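Grara 2 is out, and I'd like to tell you what's in it

For immediate release, July 2018

I'm Constanza Ledesma, and I look after the software at Huvley. My colleagues have kindly let me write this announcement myself, on the condition that I keep it shorter than my emails. We'll see how that goes!

The news first: Grara 2, our planning and control software for two-arm robots, is available to all customers from this morning. If you already run the first version, the upgrade is free and it installs over the top of what you have. If you've never heard of us, hello, and please read on.

Grara sits between the cameras and the arms. It looks at what's on the table, decides which arm ought to deal with which thing, plans the motion for both arms together so they don't end up in each other's way, and keeps correcting while the job is going on. Our customers mostly use it for sorting, clearing and packing work, the sort where things arrive in no order at all and half of them are bent.

Bent things are what this release is about. The first version liked boxes. Give it a carton or a bottle and it was perfectly happy, because it matched what the camera saw to a shape it knew. Give it a sheet of foil or a scrunched-up paper bag and it would think for a very long time and then ask for help. I wrote a good part of that code, so I can say it was stubborn and I'm glad to see it go.

What's new in perception

Grara 2 drops the shape library for anything soft, creased or crumpled. It works out where the material is, where its edges run and where a gripper could get hold of it, and it does this over again as the arm comes in. Foil was the hard one. Every crease throws the light somewhere different, so a sheet that moves a tiny bit can look like another sheet altogether. Pylyp Sirko spent most of last winter on this and went through more kitchen foil than any restaurant on our street. His fix was to stop trusting the bright patches and follow the outline and the folds between them. I thought it was a strange idea when he brought it to me in April. I was wrong, and he has been very nice about it.

What's new in planning

The planner used to give each arm its own list and then check for collisions afterward. Now there's one list. An arm with nothing useful to do gets parked where it blocks neither the camera nor the other arm, and it stays on call. That sounds like a small thing - it took two rewrites. It also means that when an object is in reach of only one side, the planner no longer wastes time working out a handover it doesn't need.

You can also tell it about containers in a simpler way. Mark the rim of a bin once in the setup screen and Grara treats everything inside the rim as a drop area and everything outside as something to steer around. The old version wanted wall heights and a floor depth, and I know many of you just typed in a guess (so did I).

What's new in control

Eleni Grgić rebuilt the grasp controller. In the first version the gripper closed to a width we had picked ahead of time. Now it closes until it meets resistance and then decides how much more to squeeze, going by how the material gives. For thin sheet this matters a lot, as there's hardly any width to measure. You can set an upper limit on force for each job, and there's a plain log that shows what the controller chose and when. Eleni insisted on the log. Anyone who has ever tried to work out at the end of a long day why a robot let go of something will understand.

What our first users say

Zapata, a recycling firm that has had a test build since April, runs it at 8 sorting stations. Renato Maldonado manages that floor. "The old one stopped and waited for my people whenever foil came along," he told me. "I'd rather it has a go, and if it misses, it tries again from another side. My operators have stopped keeping one eye on it."

He also sent me a list of 7 complaints, and I promised to be open about them. Five are fixed in this release. The remaining ones are the slow startup after a camera has been moved, and the setup screen, which he calls ugly. We're working on the first. The second is a matter of taste, and Elba Quiroga, who designed the screen, has asked me to say she is thinking about it.

Foil and paper at a two-arm table:
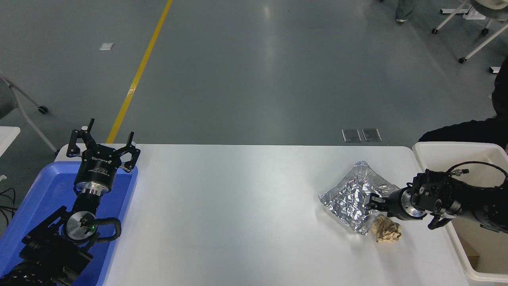
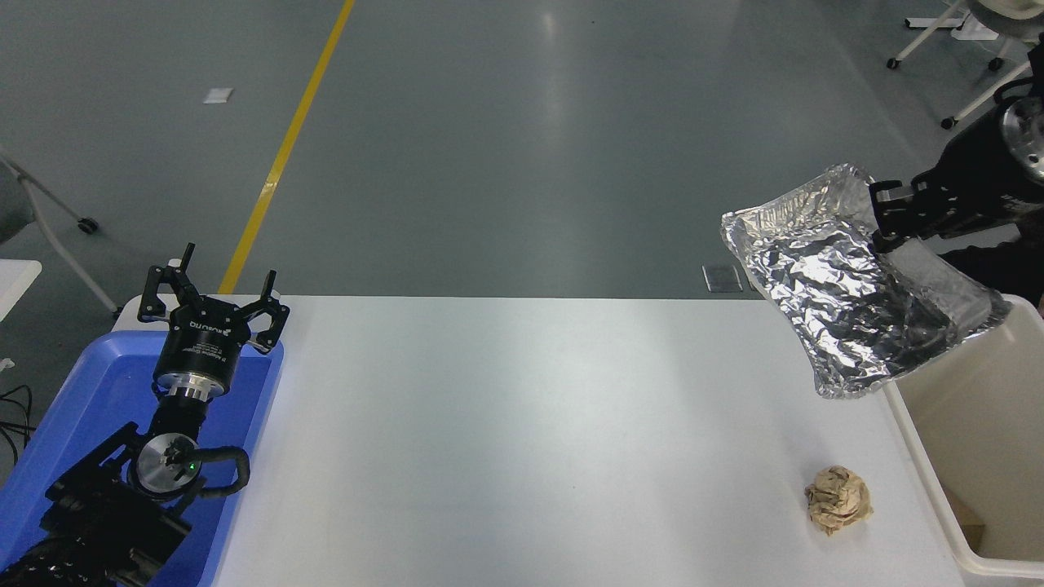 How to get it

Grara 2 is on the customer download page now. It runs on the same computers as the first version, and your saved jobs will open in it. Jobs that use the old container settings are converted the first time you load them - please look over the drop areas before you start the arms, especially if your bins have been moved since you set them up.

New customers can ask for a trial license. The trial is the full product with nothing switched off, and it stops after 2000 grasps. We picked grasps over days so that you can take your time over the setup.

We're also opening up the planner's scripting interface, which we used to keep for ourselves. It's called Flellosska (Pylyp named it and won't explain), and it lets you write your own rules about which arm takes what, or in what order a table gets cleared. The manual covers the basics. It's a bit thin on error messages at the moment, and a longer chapter is being written.

Existing customers have support included as before. If the upgrade gives you trouble, write to the support desk and attach the log from the grasp controller along with your job file, and you'll save us both a round of emails.

Press contact

Elba Quiroga handles press questions and demo visits at Huvley. She can also set up a call with me or with Eleni if you want the technical side. I'm told I have to let her pick the length of the call.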